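4.2 Folding jeans for the Tollby drawer

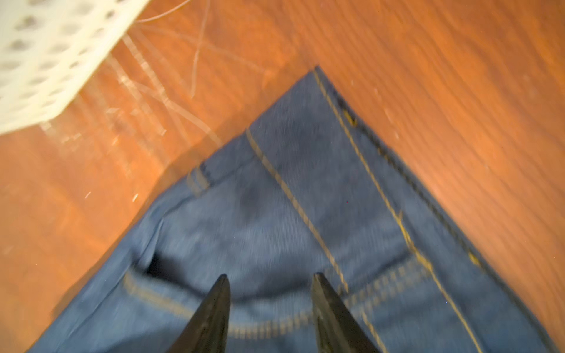
Fig. 8. Blue denim jeans, folded, on a wood floor. Folded corner at top.

1. Close the zipper and button. Empty all pockets.
2. Lay the jeans on a flat, clean surface and smooth the legs toward the hems.
3. Place one leg on top of the other. Match the side seams.
4. Fold the hems up to the waistband, then fold in half again.
5. Press down on the fold with both hands for 2 seconds.
6. Set the jeans in the drawer with the last fold facing up.

Note: The drawer is 56 cm wide inside. Heavy denim may need a looser final fold.

Caution: Do not store damp denim. Dye can transfer to the drawer liner. For liner care, see 4.3.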